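Household Materials, Unit 4: Absorbent and Sealed Surfaces

Notes for the September group at Skustcombe. Bring these to the practical, along with the Planholm workbook.

Last time we looked at glazed and unglazed tableware. A glaze seals the body of the pot, so water stays on top until it dries or is wiped away. An unglazed body takes some of it in. Hard water leaves a chalky ring on either, and the ring is easier to shift on the glazed one.

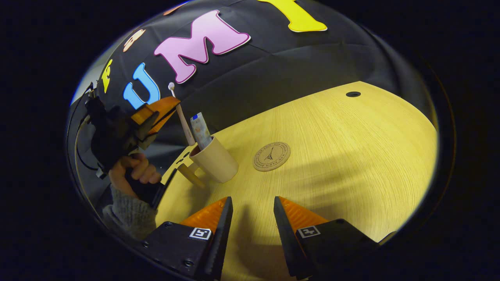 Cork is made from the bark of the cork oak and is full of tiny closed cells. It is light, it gives a little under pressure and it carries heat poorly. For these reasons it is used for mats, stoppers and floor tiles. A coaster can also take a drawing cut into its face, as with the Eiffel Tower and the words "MON PARIS" on the round one. Engraved lines hold dirt, so brush along them with a soft brush and do not soak the piece.

A cup holding a toothbrush and toothpaste collects drips at the bottom. Empty it, wash it in warm soapy water and let it drain upside down before anything goes back in.

Light wood marks easily. Wipe along the grain with a cloth that has been well wrung out, then dry it at once.

For the practical: read pages 70 to 74 of the workbook and fill in the table on page 183. Sample tiles are in the Ursu drawers.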